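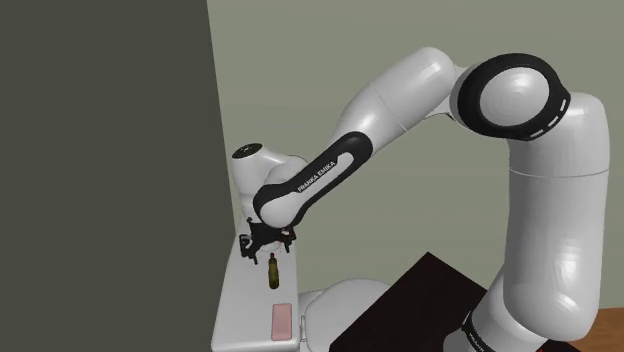
Sim demos, October batch

Quick dump from the Brulora set before I lose the folder. Arif Ranasinghe and I drove the Franka by hand, all in sim, 2,642 episodes kept. Bottle, pink block, narrow counter — same few props, start poses shuffled evry time.

33 thrown out, mostly me letting go of the controls too early.

Wrist view is the one the policy leans on most. Close up, fingers near the knob and the white box.
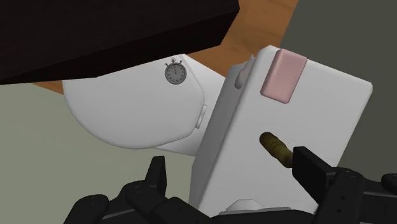 Four operators would of been nicer than two. Labels still to do, Ashwin Iyengar has the script. More when Bemach frees up the GPUs.

4 comments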